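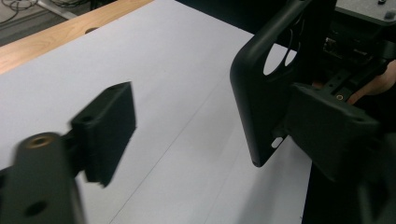 Minutes, Konham Street Garden Club, May meeting

I'm taking notes again, so blame me for the spelling. We got going at ten past seven once the kettle had boiled. Kuldeep chaired, and the April minutes were passed with one fix (it was the Velberg gate that sticks, sorry, I wrote the other one).

Water. We talked about this for far too long! The bill came to $639, and everyone agreed that's a lot for a spring with this much rain. Kuldeep Shakya thinks the line by the compost bays is leaking and will shut it off overnight and read the meter before and after. I said I'd go with him if he brings a flashlight that works.

Plots. Three people gave theirs up over the winter and the waiting list is long, so those go out this month. We argued a bit over splitting the big corner one. Mrs. Malabanan was against it – she had it for years and says the bottom half floods – and the vote went her way. It stays whole.

Plant sale. Set for the last weekend of the month, 9 to noon. Tomatoes and peppers mostly, plus whatever squash I haven't killed. Tables cost $40 to rent from Ultinov, same as last year, and I'll call them. Please, please label your pots this time. I sold a man a "cucumber" that he tells me is now a very healthy pumpkin.

Shed fund. We're at a little under the $2,000 we need for the new roof. If the sale does well we can order in June. Kuldeep wants metal, I want whatever is quieter in the rain, and we left it there.

Other stuff. Somebody's hose is still across the main path. Bindweed is back along the north fence, so bring gloves on the next work morning.

We wrapped up at 8:25. Next meeting same place, and it's my turn to bring cookies.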